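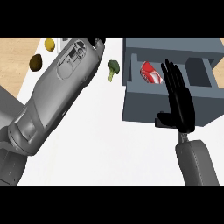 I have been trying to buy a mattress since October, and I've come to believe that most of what is written about mattresses was put there by people who have never had a bad night in their lives.

My old one is a Bunis, a plain sprung thing that came with the flat, and it has a dip on the left where I sleep and a ridge in the middle that nobody sleeps on. My back hurts in the mornings. So I did what everyone does, which was to type "best mattress for bad back" into a search box at 7 in the morning and start reading. I'd have been better off going back to bed, ridge and all.

The first six results all agreed with each other. That ought to be reassuring. But they agreed in the same order and in nearly the same words, and each of them had a button next to the winner. The winner was the Zerex. Runner-up, the Osari. "Best for those on a budget", the Fakir, at a price I wouldn't call a budget. At the foot of each page, in small grey type, was a line saying the site may earn a commission if you buy through its links. May! I would love to see the page that doesn't.

I don't think commission makes a review false. A shopkeeper earns money when you buy a kettle and he can still tell you which kettle is any good. What bothers me is the missing part. I read every one of those reviews to the end and not one of them told me to keep the mattress I had, or to turn it round, or to try sleeping on the other side for a week. There's no button for that.

Then there are the scores. One site gave the Zerex 9.4 for "pressure relief" and the Osari 9.2. What is two tenths of a pressure relief? Who felt it, and where? The page had a section called How We Test, which I opened with some hope, and it said that their experts spend hours lying on each mattress in a range of positions. Hours. I spend hours on a mattress by the first night, and on the first night every bed in every hotel feels either wonderful or dreadful and I'm usually wrong about it by the third.

I asked Dušan Begović, who used to work in a furniture shop and now does nothing of the kind, what he'd buy. He asked how much I weighed and how I slept. I told him (I'm not telling you) and he said medium firm, anything with decent springs, don't spend silly money. I said the websites had a lot to say about cooling gel. He asked if I was hot at night. I said no. He said there you are then.

That conversation took less time than it took me to close the pop-ups on the first review.

I do want to be fair to cooling gel. Some people are hot at night and suffer with it, and foam can be stuffy. But I went looking for what the gel does after the first half hour, once it's had a warm person lying on it, and I couldn't find anyone selling it who wanted to discuss that. My own guess is that it ends up the same temperature as the person. I'm open to being shown otherwise. I've written to Osari to ask and I have had a very friendly reply with a discount code in it.

The discount code is its own subject. The Osari is "69% off in our seasonal event", and the seasonal event has now gone on through the whole of autumn. I kept looking because I'm petty. One evening the page had a clock on it, counting down the last 23 minutes of the sale. I made a cup of tea, drank it, came back, waited for it to reach nought and refreshed. It began again. If a man on a market stall did that with an egg timer, you'd laugh at him and walk on, but put it on a clean white page with a nice typeface and grown adults reach for their cards. I nearly did myself. I had the thing in the basket.

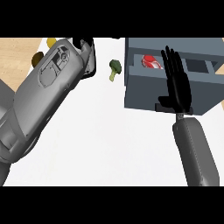 So I took it out of the basket and went to an actual shop, on the ring road, the kind with forty beds in it and a carpet that crackles. I'd like to report that this was better.

It was better in one way, in that you can lie down. It was worse in that a man stands over you while you do. I took my shoes off, lay on my side facing a wall of headboards and tried to think about whether my shoulder was comfortable, while he told me about the eight-hour rule. The eight-hour rule is that you spend a third of your life in bed and so you should spend accordingly. I've thought about this a good deal and I can't make it work. I spend a large part of my life wearing socks. I spend all of it breathing. The amount of time I use a thing tells me it should be decent, and beyond that it doesn't tell me where decent stops and showing off begins.

He also said a mattress should be replaced every seven years. I asked who says so. He said it's the recommendation. I asked whose. He said it was generally recommended, and offered me a leaflet, and the leaflet had the Zerex on the front.

Seven years may be right, for all I know. Mine is older than that and it has a hole in it the shape of me. But my grandmother had a bed with a horsehair mattress which she'd had from her own mother, and she got up at five every day until she was very old and carried coal. I'm aware that this proves nothing. She may have been in agony and not the sort to mention it. I only notice that my doubtful story about my grandmother has a named person in it, and the recommendation hasn't got one at all.

What about the trial, then? This is what people always say to me when I get going on this subject. You can send it back! They give you months! And yes, I can see the sense in it, it's the one honest test going, you sleep on the thing at home in your own pyjamas. I read the terms for all three. The Fakir has to be kept for a minimum of 20 nights before you're allowed to dislike it. The Osari wants photographs. The Zerex must be returned "in resaleable condition", which for an object whose only purpose is to be slept on by a warm human being seems to me a high bar, and if it isn't resaleable I would like to know what they mean to do with it.

And you can't roll it up again. They arrive squashed flat and rolled in a box, you cut the plastic, and they swell up with a sort of sigh, and from then on you own a thing the size of a double bed that won't go back down the stairs the way it came. My neighbour has one standing up in her hall. It's been there since the summer. She says hello to it.

I suspect most people who keep their mattress after the trial keep it for this reason, and are then written down as satisfied customers. I can't prove it. But when a firm says that hardly any of its mattresses come back, I'd want to know how many people would have sent theirs back if someone strong had come round and carried it.

Reader reviews were my last hope and I'm sorry to say I read a great many. The five-star ones were mostly written the day after delivery ("arrived promptly, lovely driver, can't wait to sleep on it"). The one-star ones were about the driver. In between there was a small number from people who had slept on the mattress for a year or more, and they were by far the most useful and the least exciting to read. It's all right. It's gone a bit soft at the edge. Wife likes it. I trusted the wife one completely.

Where has all this left me? I turned the Bunis round, head to foot, which I should have done years ago and which the label in the corner says to do, if you can read it. The dip is now under my shins. The ridge is still the ridge. My back is a bit better in the mornings, but I've also been walking to work because of the roadworks, and I had that cold and slept a lot, so I couldn't tell you which of them did it and I'd be suspicious of anyone who said they could.

Dušan says I'm being ridiculous and should buy a medium firm with springs. He's probably right. I'll go back to the ring road when the sales are on, by which I mean any time at all, and I'll lie on a few with my coat over me and my eyes shut, and if the man starts on about a third of my life I shall pretend to be asleep.

If you've had the same mattress for more than a year and you have something dull to say about it, please leave a comment. If you've had yours a week and you love it, I'm pleased for you, do come back next October.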